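Ridix mobility log — data card / readme

Status: v2, mostly done. Column notes at the bottom are older than the rest, fix when I get time.

What it is

985 short self-logged entries on joint mobility and warmup habits. People who lift, run, row, or just sit too much. Each entry is one session: what they warmed up, how long, how stiff they felt going in and coming out. No wearables, no heart rate. Just a form on a phone and a tape measure for the ankle test.

Collected through the Ridix form at two gyms, Boren and Balogh. Boren is mostly barbell people. Balogh is mixed, more runners, a lot of early mornings. Expect the two to look different and don't average them together without checking.

Files

sessions.csv — one row per session
people.csv — one row per person, 80 people, age band and main activity only
ankle.csv — knee to wall test, left and right, in centimeters
moves.txt — list of warmup moves with the spelling we settled on
old/ — v1 files, leave alone unless you need to reproduce v1

How a session was logged

Open form before warming up. Rate hips, shoulders, ankles, low back from 0 (loose) to 10 (locked up). Do the warmup. Rate again right after. Then train. There was a third rating for after training in v1 but hardly anyone filled it in so it got dropped.

Warmups were whatever the person normally does. We did not hand out a routine. Most common by far: leg swings, hip circles, bodyweight squats, band pull aparts, cat cow. Foam rolling is coded seperately from moves, see the roll column.

Time is in minutes, self reported. Lots of 5, 10, 15, 20. People round. A handful of 60s which are probably whole sessions typed in by mistake, left in with flag = 1. Drop them or keep them, up to you, but say which.

Ankle test

Barefoot, big toe on the tape, knee to the wall, heel stays down. Best of three each side. Only a small share of people did it more than once, so don't build a trend on it. Shoes-on tests are marked shoes = y and should be thrown out for most uses. The Boren tape started at the wrong end for the first couple weeks, those rows were corrected by hand and have fixed = y.

Known problems

- Stiffness scores are relative to the person. A 4 from one lifter is a 7 from another. Use the change, or center by person.
- People know they're supposed to feel looser after a warmup. So they say they do. No control group here.
- Time zone got messed up in November, morning sessions at Balogh show as 2 or 3 am. Use the hour_fixed column.
- Injuries are free text, cleaned but not coded. Some entries just say "knee".
- Shoulder question was reworded between v1 and v2. Scores not comparable across the two.
- Blank is blank. Zero is zero. v1 mixed these up, v2 should be ok.

What it's good for

Looking at what regular gym people do before training. Class exercises, plotting practice, teaching repeated measures. Fine for testing a form design too.

Not good for: telling anyone how to rehab anything, comparing gyms as buisnesses, claims about injury risk. There's not enough injury data, about 20 entries mention one at all. 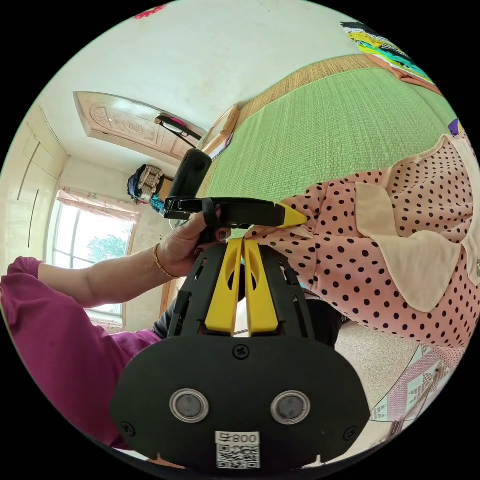 Unit 008, from behind. Yellow fingers up.

Column notes

sid — session id
pid — person id, matches people.csv
site — boren or balogh
pre_hip, pre_sho, pre_ank, pre_back — ratings going in
post_ same four — ratings after warmup
mins — warmup length
roll — y/n, foam roller or ball
moves — semicolon list, order is the order typed, maybe not the order done
flag — 1 if something looks off, reason in note
note — free text, names and phone numbers removed

Loading

Plain UTF-8, commas, header row. Excel likes to turn some of the age bands into dates (10-19 does it every time), so import that column as text.

Changes

v2 — dropped the third rating, new shoulder wording, hour_fixed added, duplicates out
v1 — first version

To do: injury coding, a second pass on moves.txt, merge "world's greatest stretch" with the four other names people have for it.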